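Brilside Shared Workshops
Annual Electrical and Fire Safety Inspection – Ground Floor
Checklist with Inspector's Comments

Building: Engelbrecht House, ground floor and loading corridor
Inspected by: Unnur Eyvindsson, Tirnier Building Safety
Inspection period: April
Floor area covered: 2,327 square feet
Ratings used: Satisfactory / Attention Needed / Unsatisfactory / Not Inspected

Section 1. Exits and Escape Routes

1.1 Exit doors open fully and without a key – Satisfactory
1.2 Exit signs lit – Attention Needed
1.3 Corridors clear to full width – Unsatisfactory
1.4 Assembly point posted – Satisfactory

Comments: The sign over the loading corridor door did not light when the test button was pressed. The battery pack is to be replaced and the test repeated. Flattened cartons and a hand truck were stored along the east wall of the same corridor, reducing the clear width to 26 inches at the narrowest point. The tenant was told at the time of the visit and the items were moved before the inspector left. The rating stands, as the same finding appears in last year's report.

Section 2. Fire Extinguishers and Detection

2.1 Extinguishers mounted and visible – Satisfactory
2.2 Service tags current – Attention Needed
2.3 Smoke detectors tested – Satisfactory
2.4 Manual pull stations unobstructed – Satisfactory

Comments: The extinguisher beside the kitchenette has a tag that can no longer be read. Ploreck, the service contractor, should confirm the last service date in writing or service the unit again. Detectors were tested from the panel at 10:30 a.m. and all reported correctly.

Section 3. Electrical Distribution

3.1 Panels accessible – Satisfactory
3.2 Circuits labeled – Attention Needed
3.3 Extension cords not used as permanent wiring – Unsatisfactory
3.4 Power strips not connected in series – Satisfactory
3.5 Ground fault protection near sinks – Satisfactory

Comments: Several circuits on the second panel carry handwritten labels that refer to former tenants. A new directory should be typed and fixed inside the panel door. An extension cord was found running above the ceiling tiles to supply the vending machine. It must be removed and an outlet installed by a licensed electrician. The machine is to stay unplugged until then.
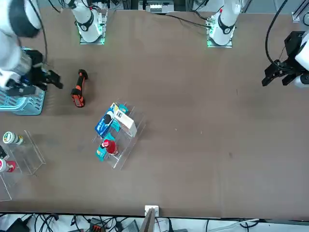 The building rules limit portable heaters to 2,000 watts per circuit. One heater in the front office exceeded this when used together with the photocopier, and it has been taken out of service. Tenants are reminded that heaters without a tip-over switch are not permitted anywhere on the ground floor.

Section 4. Storage and Housekeeping

4.1 Clearance of 18 inches below sprinkler heads – Satisfactory
4.2 Flammable liquids in approved cabinet – Satisfactory
4.3 Waste removed daily – Satisfactory
4.4 Boiler room free of stored items – Not Inspected

Comments: The boiler room key was not available. A return visit is required for this item only. The flammables cabinet closes and latches properly, but the contents list on the door is out of date.

Section 5. Actions Required

Within seven days: remove the extension cord in 3.3; replace the exit sign battery in 1.2.
Within 30 days: panel directory; Ploreck's written confirmation for 2.2; updated cabinet list.
Date to be agreed: boiler room access.

Written proof of each repair should be sent to the Brilside office, with the item number on every page. Items left open after the deadline will be carried to the next report as Unsatisfactory.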